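Rivbridge Allotment Association – Minutes of the Site Meeting, Mon 2 February 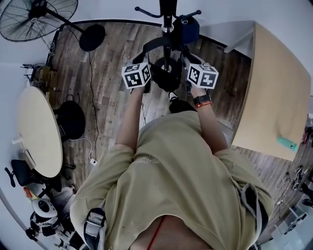 Minutes taken by Elvira Condori

1. Minutes of the October meeting were agreed, with the plot number in item 4 corrected.

2. Water. The Arrieta Lane main was read at 1694 units. The stopcock by the lower gate is stiff and will be replaced before the supply is turned back on. Ignacio Campos to obtain a second price from Staveck.

3. Tank. The 2000 litre tank has settled at one corner. It is to be drained and re-levelled on slabs. Members on the lower plots to use the top tap meanwhile.

4. Rents. To remain at 50 pounds for a full plot. Half plots were discussed – no change.

5. Paths. Width between plots 8 and 9 is below the figure in the rules. Both holders to be written to.

6. Compost. Delivery of 100 bags from Nilano agreed. Pallets to be left inside the gate, clear of the turning area.

7. Any other business. Bonfires: existing rule stands. The padlock code will change once the new list is complete.

Next meeting to be fixed when the stopcock work is booked.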